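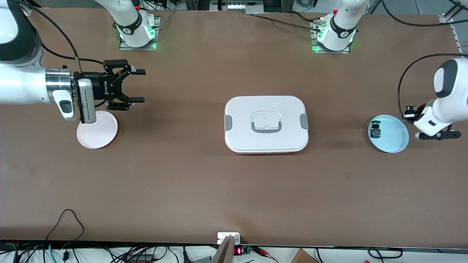
About Unomeo

Unomeo is a small company in Kamthorpe. We lend plates and lidded food containers to offices, schools, clubs and families, and we wash them when they come back. The customer does not need to own the dishes, store them or wash them. Food is prepared by the customer or by a caterer which the customer chooses. We do not cook.

Our basic set is called Clalanine. It has 2 plates and one food container with a lid. One plate is white and the other is light blue, and both are round. The container is white and rectangular, with rounded corners. The set is meant for one person who eats a warm meal and a small cold one on the same day, or for one person who wants to carry home what is left after lunch.

How we started

We started with children's parties and lunches in the parish hall at Kamthorpe. The hall had a good kitchen but the cupboards were half empty, and the plates which remained were of many sizes, so they did not stack well. People brought paper plates in bags and at the end of the day the bags were full again. We bought a first quantity of plates, kept them in the garage of a family member, and lent them for a small fee.

In the beginning everything was white. Then a school kitchen asked us if there could be a second color, so that the children with a special diet could be served without mistakes. We tried green first, but under the lamps of that kitchen the green looked almost gray. After this we chose the light blue and we have stayed with it. Some customers use the blue plate for the special diet, others use it for dessert, and one office uses it only for visitors. We leave this decision to the customer.

The first work room was near the railway and was too narrow for a proper table. We moved to Holovko Street in September, in the same week as the schools were asking for their first deliveries, and it was a difficult week. We would not choose this month again. The room on Holovko Street is larger, it has windows on the street side, and the floor is level from the loading door to the back wall.

What happens with the dishes

The dishes come back to us in gray crates. We ask customers to scrape off the food and to put the lids separately from the containers, with the inner side up. It is not necessary to rinse. Many people rinse anyway, and we thank them for it, but it uses water two times.

In the wash room, plates and containers go through the machine on different racks. The lids take more care than everything else. Water stays in the corners and around the rim, and a lid which is closed too early will smell after some days. For this reason lids stand upright on their own rack overnight and they are brought to the table in the morning.

The table is the place where each set is put together. It has a large brown top, and on this color we see easily a crumb or a drop of water beside a white plate. We lay out the set in a row: the white plate, the container, the light blue plate. The order is always the same, and a new colleague learns it on the first day. When a piece is missing from the row it is noticed at once, also by a person who is tired.

We then look at each piece from both sides. The raised rim of a plate is checked with a finger for chips and rough places. The lid is opened and closed. If it does not close with a light pressure, the container and the lid are put aside together, and we try the lid on another container later in the day. Often it fits there very well. Pieces with deep knife marks are not lent for food anymore. They are offered to craft groups and gardeners, who collect them at the side door.

Stacking was discussed among us for a long time. Plates are stacked by color and not mixed, and containers are stored with the lid closed loosely. We made high stacks in the past, and they were fast to count but heavy to lift, and the lowest plates were scratched by sand from the floor. Now the stacks are low and they stand on a clean mat.

Who borrows from us

Today we have around 300 regular customers. Most of them are families and small offices in Kamthorpe and in the villages along the river. There are also two day nurseries, a choir, a walking club and a bakery with a lunch table. The choir takes the sets for its long rehearsals, and it always returns them cleaner than we have given them.

Offices usually have a fixed delivery. The crates are brought before 10 in the morning and the used ones are taken at the same time, so that the driver makes only one stop. Families mostly come to the counter. For a birthday it is possible to take only plates, or only containers, and the color can be chosen if you write to us early enough. In the weeks before summer the light blue plates are often all reserved.

We are sometimes asked for cups, forks and glasses. We do not lend them at this time. Cups need other racks and a different way of drying, and our wash room is not large enough to do it properly. If you need cups, please ask at the parish hall, which has kept its own.

How we work together

We are a small team and everybody learns all the tasks: the counter, the wash room, the table and the van. The wash room is warm and loud, so we change places at midday. We pay for the time of cleaning up, also when it takes longer than was planned.

We eat lunch together at one end of the work room, from our own sets. In this way we learn quickly when something is wrong with a plate or a lid. The present container was chosen after several lunches of this kind. The earlier one had sharp corners inside, and rice and sauce stayed there even after washing. The rounded corners are easier to clean with a spoon and also with a brush.

We make mistakes also. There was a delivery which went to the wrong school, and a complete crate of lids which was sent without the containers. After the second case we changed the labels on the crates. The label now shows a drawing of the contents beside the words, and this has helped a lot, especially for the people who read another language at home. Several of us are in this situation, including the writer of this page.

Our room can be visited

School classes and other small groups are welcome on Holovko Street. The visit begins at the loading door, where the crates are opened, and it ends at the table. Children may put together a set themselves and close the lid, and they may look for the piece which we have exchanged in a row. Please tell us in advance if somebody in the group uses a wheelchair, and we will leave the wide passage free of crates. The wash room floor can be slippery, and closed shoes are needed there for everybody.

A visit does not cost anything. We ask only that a teacher or other adult stays with the group the whole time, and that coats and bags are left on the hooks by the entrance.

Questions we receive often

A broken or lost plate should be reported when you return the crate. The first one in a year is not charged. After this we charge the price that we have paid for it.

Food may stay in the container overnight in a refrigerator. We advise you not to keep tomato sauce or curry for longer, as the white color takes on a stain which does not always go away in the wash. A stained container is still clean, but customers do not like to receive it and we understand this well.

Please do not write on the lid with a marker. Paper tape holds well and it can be removed without warm water. A roll of it lies on the counter and you may take a piece with you.

Dishes can be returned at the counter during opening hours, or in the covered shelf beside the loading door in the evening. If you use the shelf, put your name card in the crate. The cards are in the small box on the wall, on the left side of the door.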